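Publicado em março, por Sumeya Wako

Altura dos gigantes nas lendas - como calcular?

Sumeya Wako: Boa tarde a todos. O português não é a minha língua materna, peço desculpa pelos erros. Estou a preparar um texto sobre gigantes e tenho uma dúvida com o de Illmont. A lenda diz que ele media 27 pés. Mas de qual pé se fala, do homem ou do próprio gigante?

hikholm_27: Do homem, claro. Se fosse o pé dele, não servia de medida para ninguém.

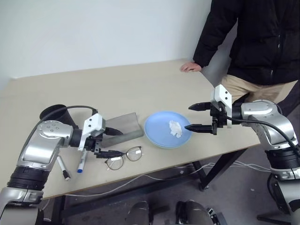 Sumeya Wako: Obrigada. Porém, na versão que eu li, o gigante mede a muralha com os seus próprios passos - 500 passos de uma torre à outra. Por isso pensei que o pé também podia ser o dele.

Ambaye: Não concordo com o hikholm_27. Nas lendas antigas o número é quase sempre simbólico. Na versão mais longa são 800 passos e a muralha é a mesma.

hikholm_27: Simbólico é o que se diz quando não se quer fazer a conta.

Ambaye: Então faz tu a conta e mostra aqui.

finden2852: Sumeya, compara com a altura da porta por onde ele entra curvado. Eu começava por aí.

Sumeya Wako: Boa ideia, vou reler essa parte hoje à noite.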